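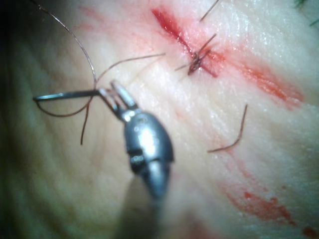
Wrist cam, needle in the jaws, one knot already across the cut.

Tlapale wrist cam suturing set – README

Quick notes so people can start using this. Will clean up later, probably in October.

What this is

Close-range wrist camera stills and clips from our needle driver comparison. Two jaw sets, Vosstead and Rutis, same arms, same controller (Brimdale), same kind of task: running a curved needle and tying off along a straight cut in tissue. We wanted to know which jaws hold the needle better and which ones block the camera less. The second question ended up mattering more to us.

Contact: Nipon Inthanon. Ask him before you ask me, he did the mounts.

What's in the folder

69 clips, trimmed to start just before the needle or thread is picked up
stills pulled from the clips, named by clip and then by time
arm log per clip – joint angles, jaw opening, grip command
notes.txt, messy, read it anyway

Jaw set labels are in the log header. Don't try to guess the jaw set from the stills, the lighting changes the metal too much and we got it wrong ourselves more then once.

Known problems with the view

Focus is shallow. Set for the jaw tips, so the shaft is always mush and so is most tissue toward the corners. If you train a segmenter on the shaft you will be sorry.

Glare. Polished metal under a bright light. Blown highlights on the instrument and on moist tissue, sometimes right where you want the edge of the cut. Lowering exposure fixes that and then the dark corners go fully black. We picked the glare.

Two arms in view. The second instrument can come in from a corner and sit right by the cut. The big one in the middle belongs to the near arm. When the jaws are down in the cut the head hides a good part of it, so a cut that looks like two pieces is one cut. Label it as one. 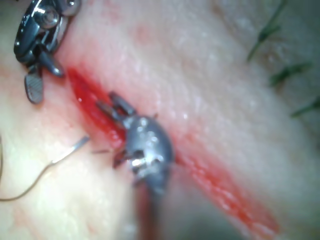
Labeling rules

Jaws, head and shaft are separate classes. Needle is its own class even when it's nearly edge-on and looks like a straight wire.

Thread is the hard one. Working thread, cut tails and loose scraps lying on the surface all look the same color. Use 2 classes only: attached and loose. If you can't tell, mark it unsure and move on. Please don't spend ten minutes on one strand.

Thread close to the lens goes soft and wide, can cross half the view and cover things behind it. Label it anyway, as thread, blur flag on.
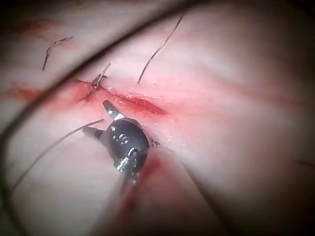

Smears are not the cut. Red on the surface next to the incision goes under stain, and only the opening itself counts as incision. First round of labels mixed these up and we had to redo 6 clips.

Logs vs video

Video lags the arm log by a hair, the offset is in each header. Brimdale restarts reset the clock – those clips have two headers, use the second one. Grip command is what we asked for, no force sensor in the jaws, so dont read it as measured force.

Not for

Clinical anything. Skill scoring of people. Jaw wear, we didnt track it.

To do

Left/right calibration file for the second arm
Script that reads both header styles
Rename the stills so they sort properly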